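The Road to Clurnus

The bus to Clurnus stopped running in June, so the two brothers walked.

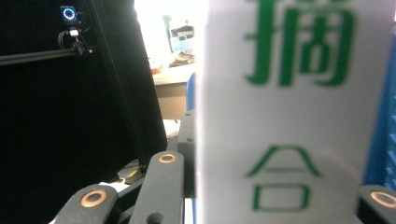
It was 27 miles, the older one said, and their father had done it in a day with a goat. The younger one said their father had also claimed the goat could read.

They slept in a barn past Brundiver and ate the last of the bread. In the morning a woman sold them 3 eggs and asked why they were going.

"To see the house," the older one said.

"It's been sold."

They thought about that on the barn step. Then the younger one put the eggs in his hat, and they went on, keeping to the left side of the road where there was shade.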